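I went to the Hemmin open day in October mostly because Clakel has been telling everyone that its lab furniture will outlive the building it goes into. I have heard that before. We bought Cutance benches on the same promise, and I have the repair bills.

The flyer said doors at 11. They let us in at 11, gave us coffee, and then kept us in the lobby for a talk about storage. According to the speaker, Clakel has put 3,656 drawers into labs over the years. Fine, but I wanted to hear how many came back. I asked, and was told somebody would follow up by email. I'm still waiting.

After that we were walked through the teaching labs, which I liked better than the talk. Long dark base cabinets, terrazzo floors, the usual. What I cared about was the mobile units, the small gray ones with three drawers, because that is what we would be ordering.
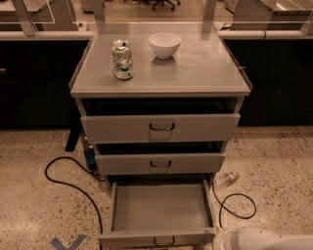

My own test for a drawer unit is simple. Pull everything out and see whether it feels like it wants to tip. The guide said that with the drawers empty it would be fine, and I believe that. Ours are never empty. I'd want to try one with the bottom drawer full of clamps before signing anything.

I have doubts about the tops too. A flat matte gray looks smart in a catalog, but it shows smudges and water rings, and this is a teaching lab, so you are going to get plenty of both. The wire pulls are plain and I have no complaint there.

Utow, the other supplier we are looking at, has offered to leave 2 units with us for 4 weeks. Clakel offered me a tote bag. I'll hold off on the order until I hear about those returns.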